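共用棟の収納かごに関する調査と使い方の見直し

生活デザイン演習 最終報告書
2018年10月
班員:Nima Salehi、Treasa Cronin、Thabiso Botha
指導:Ghazal Naseri

1. はじめに

私たちの班は、学生寮「Brendenora」の共用棟で使われている編みかごを対象に、置き場所、中身、傷み方を調べ、使い方の見直し案を作成した。共用棟には居間、台所、洗濯室の三つの部屋があり、どの部屋でも小物の収納に編みかごが使われている。かごは寮の開設時にまとめて購入されたもので、その後は住人が置いていったものや、近くの雑貨店Sukitzで買い足したものが加わっている。

このテーマを選んだのは、6月に行われた共用棟の片付けに班員のCroninが参加したときに、かごの底から用途の分からないものが大量に出てきたからである。電池、片方だけの手袋、期限の切れた調味料の小袋、鍵などが同じかごに入っていた。片付けのあとは一度きれいになったが、夏休みが終わるころには元の状態に近くなっていた。片付けの方法よりも、かごそのものの使い方に問題があるのではないかと考え、演習の課題として取り上げることにした。

2. 目的

本調査の目的は次の二点である。

(1) 共用棟の編みかごが、どこで、何を入れるために使われているかを明らかにする。
(2) 編みかごの構造と傷み方を観察し、入れるものとの相性を検討する。

なお、個人の部屋にあるかごは対象に含めていない。

3. 方法

3.1 置き場所と中身の調査

共用棟の三つの部屋を回り、編みかごの一つ一つに番号札を付けた。対象としたのは21個である。番号札には紐を通し、持ち手または縁に結んだ。次に中身を全部出して、品目を記録用紙に書いた。中身は記録のあと元に戻した。捨てるものの判断は班では行わず、寮の担当であるAbbas Yazdaniさんに記録用紙の写しを渡した。

記録した品目は全部で505点になった。クリップや輪ゴムのような細かいものは、まとまって入っていた場合に一点として数えた。この数え方は途中で決めたため、最初に調べた居間の分は後日もう一度数え直している。

3.2 構造と傷みの観察

かごの内側を、底、側面、角の三か所に分けて観察した。観察の項目は、編み材の折れ、編み目の開き、変色、ほこりの付着である。評価は「なし」「少しある」「目立つ」の三段階とし、三人が別々に付けてから突き合わせた。意見が分かれたときは現物を見ながら話し合って決めた。

角の観察は特に時間がかかった。面と面が出会うところは奥まっていて影になりやすく、部屋の照明だけでは編み目の溝が見えにくい。はじめは上からのぞくだけで評価していたが、居間の分を終えたところで、かごを傾けて窓の方に向ける方法に変えた。こうすると、編み材のすき間から光が通るところと、詰まっていて光が通らないところの区別がつきやすい。
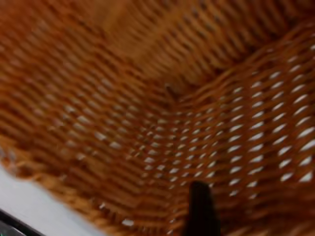
観察の方法を変えたことで、居間のかごについては評価をやり直すことになった。やり直す前と後で評価が変わったのは主に編み目の開きの項目で、「なし」としていたものが「少しある」に移った例が多かった。変色の項目にはほとんど影響がなかった。以下の結果には、やり直したあとの評価を用いている。

3.3 住人への聞き取り

居間で過ごしていた住人に、かごをどのように使っているかを口頭でたずねた。質問は、よく使うかごはどれか、何が入っているか知っているか、困ったことがあるか、の三つである。回答は班員のBothaがその場で書き取った。録音はしていない。

4. 結果

4.1 部屋ごとの使われ方

居間のかごには文房具、ゲームの部品、ブランケット、充電ケーブルが入っていた。ブランケットのかごは中身が一種類だけで、住人の全員が用途を答えられた。一方、テレビ台の横にあるかごには文房具とケーブルと郵便物が混ざっており、「とりあえず入れる場所」と答えた人が複数いた。

台所では、布巾、乾物、弁当用の小物にかごが使われていた。布巾のかごは流しの近くの棚にあり、使ったあとの布巾が乾かないうちに戻されることがある。乾物のかごでは、開封した袋から粉や豆がこぼれ、底の編み目に入り込んでいた。

洗濯室では、洗剤の詰め替え袋、洗濯ばさみ、持ち主の分からない靴下がかごに入れられていた。洗剤の袋が入っていたかごの底には、こぼれた洗剤が固まったあとが残っていた。

4.2 傷み方

編み材の折れが目立ったのは、持ち手の付け根と底の角であった。持ち手の付け根の折れは居間のかごに多い。居間では重い本を入れたまま移動させることがあり、聞き取りでもそのような使い方が確認できた。

編み目の開きは側面の中ほどに出やすかった。角の近くは編みが詰まっているものが多く、開きは少ない。ただし角は掃除がしにくく、ほこりの付着は角が最も多かった。

変色は洗濯室と台所の布巾のかごで見られた。ただし、もともと色の濃い編み材を使ったかごでは、汚れによる変色なのか材料の色なのかを目で見て決めることが難しく、Naseri先生の助言により「判定できない」という欄を追加した。

4.3 聞き取りの結果

困ったこととして挙がったのは、細いものが編み目に引っかかること、中が見えないので全部出さないと探せないこと、底に細かいごみがたまることであった。ニットの袖がささくれに引っかかったという回答もあった。かごをやめてプラスチックの箱にしたほうがよいという意見は少なく、見た目や軽さを理由に今のかごを残したいという意見が多かった。

5. 見直し案

結果をもとに、次の使い方を提案する。

(1) 乾物と洗剤は編みかごに直接入れない。乾物はふた付きの容器に移し、洗剤の袋は洗い桶に立てて置く。
(2) 細かいものを入れるかごには内布を付ける。
(3) 布巾のかごは流しから離し、乾いたものだけを入れる。
(4) 混ざりやすいテレビ台横のかごは二つに分け、文房具用とケーブル用にする。
(5) 編み材が折れているかごは、ささくれを切って紙やすりをかけるまで使わない。

内布については試作を行った。生地は手芸用の麻布「Linum」で、かごの縁に折り返して紐で留める形にした。型紙は底と側面を別に取り、角に少し余裕を持たせている。最初の試作では余裕がなく、布が角まで届かずに浮いてしまった。二回目は角の縫い代を増やして改善した。布代はかご一つにつき200円、紐と糸は大学の実習室にあるものを使った。今回の予算の上限は1,000円だったので、内布を付けたのは文房具用、ケーブル用、洗濯ばさみ用のかごに限られる。

6. 考察

調査を始める前は、かごの数が多すぎることが散らかる原因だと予想していた。しかし中身の記録を見ると、用途が一つに決まっているかごはよく保たれており、数が多い部屋ほど散らかっているという関係は見られなかった。混ざっていたのは、出入り口やテレビの近くなど、通りがかりに手を伸ばせる場所のかごであった。

傷み方については、入れるものの重さと水分の影響が大きいと考えられる。ただし、購入時期が分からないかごも混ざっているため、使い方による傷みと年数による傷みを分けることはできなかった。古いかごがたまたま洗濯室に集められていた可能性もある。

三段階の評価にも問題が残った。「少しある」の幅が広く、班員の間で最も意見が分かれたのもこの段階であった。同じ調査をもう一度行うなら、見本となるかごを先に決めて、それと比べる方法にしたい。

7. 今後の予定

内布を付けたかごは学期末まで使ってもらい、布のずれと汚れ方を確認する。洗うときに紐をほどく手間が大きいという意見がすでに出ているので、留め方をボタンに変えた型も作る予定である。番号札は希望により残すことになった。記録用紙と型紙は演習室の棚に保管し、次の班が使えるようにしてある。

役割分担
中身の調査:全員
傷みの観察と評価表の作成:Salehi
内布の型紙と縫製:Cronin
聞き取りと記録の整理:Botha

謝辞
調査の許可をくださったAbbas Yazdaniさん、聞き取りに協力してくださったBrendenoraの住人の皆さんに感謝します。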